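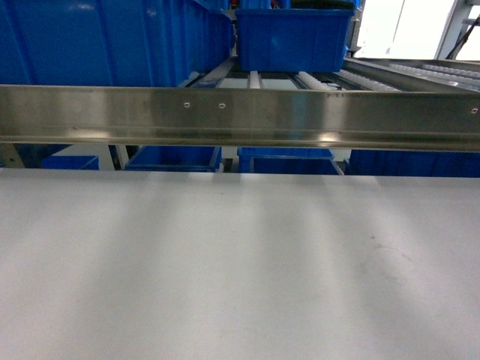 Rules for the table at a robot station: what must be clean, what must be clear, and who decides?

Posted by kbrzozowska in Automation and Safety, 30 June 2024

Hello everybody. I work on the packing side at Waltusow and I was asked to write the good practice sheet for our pick station. We have a light gray table, then a steel rail, then the roller track where the blue bins stand, and more blue bins on the shelf under the rail. The robot should take from a bin and put on the table.

My problem is that the supplier manual (Bavine) speaks much about the robot and almost nothing about the table. It says only "keep the working area free". For me this is not a rule, because every shift understands it differently. One person wipes the table, another person thinks small marks are okay. One person stacks bins very high on the left, another puts them in a single layer.

I would like to know what other people write in their sheet. Must the table be completely clean before start, also the small specks? Is there a limit for stacking bins next to the track? And does a shiny rail need some treatment? Ours gives pale reflections from the ceiling lamps and I have read that this can disturb the vision system. Thank you in advance, and excuse my English please.
Ksawery Brzozowska

whitlock_maint

Clean it and keep people out. Don't overthink it, we have one line in our sheet and had no trouble.

Rerbridge_Tomek

I do not agree fully with the answer before me. One line is enough when the same two people run the station every day. When the shifts change, it is better to write it so that a new person can check it with the eyes and answer yes or no.

We had the same discussion in March. I copy what we use now, maybe you can take some parts.

Before start. The table has no tools, tape, gloves, labels or cups on it. Wipe with a dry cloth first, and with a damp one if there are smudges. Small permanent marks are allowed, but they must be written in the station log with their place. A new mark that does not go away is reported and the camera check is repeated. The reason is simple, a dark dot on a light table can be taken for a small part by some systems.

Bins. We do not have one number for the height of the stack. The rule is that no stack may hide the track from the camera or stand in the path of the arm, and the maximum height is marked with a line on the post. Please do not copy the height from another company, it depends on your camera position. Also the contents should not stand above the rim. If they do, the bin goes back and is filled again with less.

Rail. Look that all screws are present and tight. With the reflections I would be careful before you buy anything. First save a camera picture with the lamps on and one with the lamps off, and ask your integrator if the bright places are inside the detection zone. In our case they were outside and we changed nothing. If they are inside, you can mask this zone in the software or put a diffuser on the lamp. Matte tape on the rail is possible, but it gets dirty and the edges come up after some time, so then it must be on the check list also. If you have a window near the track, repeat the pictures in the morning and in the afternoon.

Entering the area. This is the part where I would not write my own rules. The table sheet is only for order and cleaning. Who may reach over the rail, and in which mode of the robot, must come from your risk assessment. For industrial robots the usual place to begin is ISO 10218, and part 2 is the one about integration of the whole cell. Even for wiping the table our people must stop the robot properly and take the key with them. A robot that is not moving can be only waiting for the next bin.

Who decides. We write one role for each shift, not a name. This person signs the start check, and without the signature there is no automatic mode.

kbrzozowska

Thank you both, especially for the part with the marks in the log. We have a few small specks on the right side and every shift was reporting them again. I will make the two pictures with lamps on and off this week. One more small thing: do you keep the signed checks on paper or in the system?

Rerbridge_Tomek

Paper at the station, and at the end of the month we scan it. The paper is slower but people really look at the table when they have the pen in the hand. Please ask your safety person how long you must keep them, our period is an internal one and may not fit for you.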